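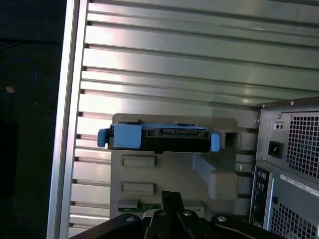
How often should a home backup be tested? Every time the backup method changes, and otherwise on a fixed date that is written down somewhere other than the computer being backed up.

I settled on twice a year. The interval matters less than what counts as a test. For a long time I treated a clean log as a pass: the job ran overnight, the last line said it had finished with no errors, and I went to bed. A clean log says the program copied what it was told to copy. It says nothing on whether it was told the right thing.

My arrangement is as follows. The main machine holds documents, photographs, the household accounts and a mail archive going back to university. A nightly job copies changed files to a second drive. A weekly job writes an encrypted set to an external disk, and I swap that disk with one kept at Teun Dierckx's house. He keeps his at mine. Both disks live in padded envelopes with the date of the last swap on the outside in pencil.

The August test failed. I had moved the accounts folder in the spring and left a link in its old place. The nightly job followed the link. The weekly job did not, and stored the link itself, a few bytes long, pointing at a path that would not exist on a replacement machine. For the whole of that period the off-site copy held no accounts at all. The logs were spotless. 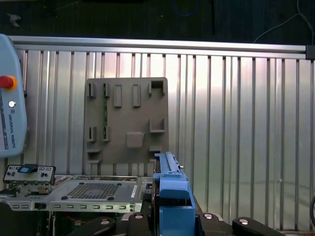
The fix took one changed option. The more useful change was to the test, which now goes like this:

1. Fetch the off-site disk, not the one at home.
2. Use a machine that has never held the files. I borrow the old laptop from the spare room.
3. Type the passphrase from the paper copy.
4. Restore 30 files picked by a short script, plus the whole accounts folder.
5. Compare checksums against the originals. Open a few by hand as well.
6. Write the result in the notebook.

Step 3 caught me out the first time. My handwritten 1 and l are the same character. I have since rewritten the passphrase in capitals and small letters on squared paper, with a note beneath the doubtful ones.

The script that picks the files weights them by folder, so that the photographs do not crowd out everything else. Without the weighting a sample of 30 was nearly all holiday pictures, and I learned a great deal about the integrity of one wet week in Zeeland.

In the latest round, 12 April 2021, all the sampled files matched and the accounts folder restored in 14 minutes. Checking took another 15, mostly waiting for the laptop. One spreadsheet opened with a warning about fonts, which I am ignoring.

Teun Van Leeuwen wrote to ask why I don't pay for a hosted service and be done with it. He uses Plidia and is happy with it. I have no objection, and for most people it would be less work. It would still need testing, though. A hosted copy of a link is as empty as one on a disk in an envelope. His reply was that he had never restored anything from it, and he has now put a date in his diary.

Still to do: the mail archive. It is one file of 92 gigabytes, any change to it means copying the lot, and it takes up most of the weekly run. Splitting it by year is the obvious answer. I have put it off twice because the mail program keeps its own index and objects when files move. I will try it on a copy first and post the commands if they work.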